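Laiba Mohmand had been at Kostard for less than a month when she received her first phishing email, and she fell for it completely. "It said my parking permit had expired," she says, laughing. "I don't even drive! I clicked it anyway, because it looked so official and I was new and wanted to be good."

She tells this story to every new group of employees, and I can see why. People relax when the person in charge of security training admits she once handed over her own password (she changed it within the hour, she would like me to add).
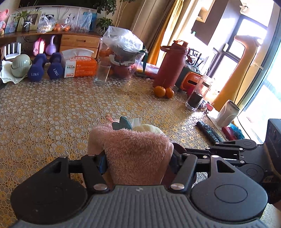
The company has 800 people on its books, and when Laiba took over the training, all of them got the same slide show once a year. "You sat there, you pressed Next, you got your certificate, you went to lunch," she says. These days the sessions last 16 minutes and come around every couple of months, each on one small subject. August was passwords, and she still gets questions from that one.

I asked who asks the most. "Payroll, bless them. Bhupendra Pathak calls me before he opens anything with an attachment, and I would so much rather have his calls than a quiet phone." She has never scolded anyone for reporting a message that was perfectly fine, and she thinks people notice that sort of thing and remember it for years.
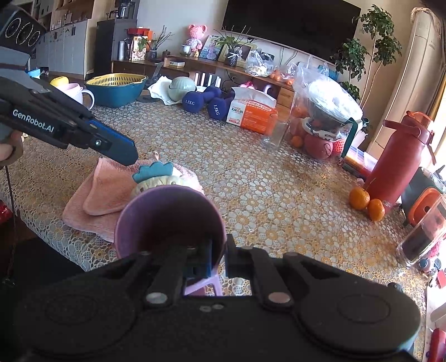

Working from home has given her plenty of new topics, such as shared family laptops, and the router that still has the password printed on its sticker. "I used to talk about locking your screen when you went for coffee. Now I talk about locking it when your son wants to look up dinosaurs," she says. Her own rule is that the work laptop is for work, and the children get the old tablet, however much they complain about it.

Next on her list is a session on text messages, which Emerson Miranda in the help desk has been asking her for since spring. She has the first two slides done and is still hunting for a good example to put on the third.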